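Label stock, adhesives and the freezer problem

December 13, 2022

I rewrote our storage labels over the winter and finished the last shelf in April. Since then I have had enough mail about the earlier post on marker pens that it seems worth setting down what I ended up using for printed cards and labels, what failed, and the settings. It applies to a home workshop, a garage freezer and a garden shed. If you are labelling anything regulated, go and read the relevant standard.

Some terms first. Direct thermal stock has a heat-sensitive coating and needs no ribbon. Thermal transfer stock is plain, and the printer melts pigment onto it from a ribbon. Laser and inkjet sheets you already know. People tend to pick a printer and then buy whatever stock fits it. I would go the other way and start with the surface, the temperature and how long the text has to stay legible.

Direct thermal is cheap and fast and I have stopped using it for anything that stays put. The labels on the shed bins went grey along the window side in one summer. The ones in the drawer under the kettle darkened from the heat alone. Contact with some plastic sleeves also lifts the print, presumably the plasticiser migrating into the coating, though I haven't tested that properly. It remains fine for parcels.

Thermal transfer splits three ways depending on the ribbon. Wax ribbon on uncoated paper smears if you rub it with a thumb. Wax-resin on coated paper does not smear but will come off with methylated spirits. Full resin on polyester survives metho, brake cleaner and the dishwasher. Resin needs more heat and a slower feed, and on my machine, a second-hand Dreridix, that means darkness up near the top of the scale and the slowest speed it offers. Run it faster and you get pinholes in the solid areas and the thin strokes in small text drop out.

Resolution matters less than people make out. Mine prints at 8 dots per millimetre. Small text is legible at arm's length in a plain sans serif. Barcodes are a different matter, and I'll come back to those.

On adhesives. The general-purpose permanent acrylic on most rolls wants a clean, dry surface above 10 degrees or so at the time of application. Once it has wetted out it will hold well below freezing. This catches people out. The service temperature printed on the box and the application temperature are separate numbers, and a label rated for a freezer may still refuse to stick to a container that has just come out of one. Frost on the surface makes it hopeless. Label the container at room temperature, leave it overnight, then freeze it. If you can't do that you need a freezer-grade rubber adhesive, and those ooze at the edges in summer and collect dust.

Low surface energy plastics are the other trap. Polyethylene and polypropylene tubs, so nearly everything from the discount shop, give acrylic adhesives very little to hold. I tried flaming the surface with a gas torch, quickly and at a distance, and it does help. It also warped two lids. Sanding made no difference worth recording. What worked was a card holder, a clear pocket riveted to the front of the tub, with a printed card slid in. No adhesive, and the card can be swapped when the contents change.

Cards then became most of the project. I print them four to a sheet on the laser printer and guillotine them. The weight of the stock decides almost everything about how they behave in a pocket. Ordinary 80 gsm copy paper buckles on the way in. At 200 gsm the card slides in cleanly and will still take a slight curve. At 350 it is stiff enough to stand in a slotted block without a pocket, but it won't go around the rollers in my printer and has to be fed straight through from the manual tray with the rear flap open. Even then the toner fusing is marginal. Set the media type to heavy or the printer runs at its normal speed and you can scratch the toner off with a fingernail.

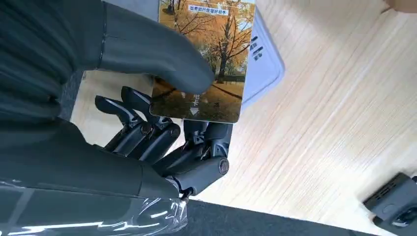
A printed card in the hand.

Grain direction is worth a check before you cut a whole ream. Card bends more easily parallel to the grain. For a card in a wide, short pocket I want the grain running along the long edge, otherwise it bows across its width and catches on the lip. To find the grain, flex the sheet gently both ways and feel which gives less resistance. Some packs state it, usually as long grain or short grain, and plenty don't.

Laminating I have gone back and forth on. Pouches of 80 micron are adequate for indoor use. Leave a sealed margin of at least 3 mm all around, as trimming flush lets moisture into the paper edge and the layers part from the corner inwards. For the shed I skip lamination and use a synthetic sheet sold for laser printers, which is polyester throughout and has no edge to fail. It costs several times as much per sheet. Check that it is rated for laser before it goes anywhere near a fuser. Inkjet film will melt in there.

Layout, briefly. One line of large text for the name of the thing, one smaller line for size or spec, and a location code in the bottom right corner. I tried colour bands by category and gave them up when I ran out of colours that could be told apart under the garage fluorescent. Left-aligned text reads faster down a column of drawers than centred text. Capitals throughout take up more room and don't help.

Barcodes. The inventory program I use, Geagea, generates QR codes and will export them at any size. With a short location code as the payload, the phone reads them reliably at 15 mm square. Put a full web address in and the modules shrink to the point where thermal transfer at 8 dots per millimetre starts rounding them unevenly. Make each module a whole number of printer dots and this goes away. The quiet zone, the blank border of four modules, has to stay blank. I had a batch of 400 labels with a decorative rule running through it and the read rate was poor enough that I binned the lot.

Still to sort out: labels for oily surfaces, chiefly the cutting fluid bottles. Rernedwood sells a tag with an eyelet that ties around the neck, and I have a packet on order. The resin print should cope. I'm less sure about the string.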